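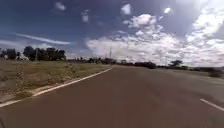 November. Visit to the Drovum road demo outside Flirkimville, notes for the group. We got there at 9:30 and Tassanee Phromma gave the intro talk. The lane-keeping unit steers off the left edge only. It had a solid white line on that side with dry grass beyond it, so contrast was fine at the start of the run. Sun glare was high on the right, and I asked about exposure. She said it's fixed per run.

Log for our run stopped at 2,473 entries. They rejected 696 of them, mostly low edge confidence.

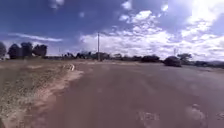 Cutoff is set by hand before each run. Sitthichai thinks it's too strict and wants to replay the log with a looser one. Tassanee will send the raw file. Their planner is Timusum, same version we have on the bench, with the update rate turned down to 8 Hz.

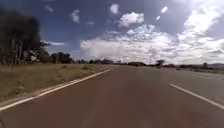
White edge line at left, lane dash at right.

To do: ask for the calibration sheet. Check whether our replay tool still chokes on files over 1,000 entries. Return the two visitor badges, they're in my coat.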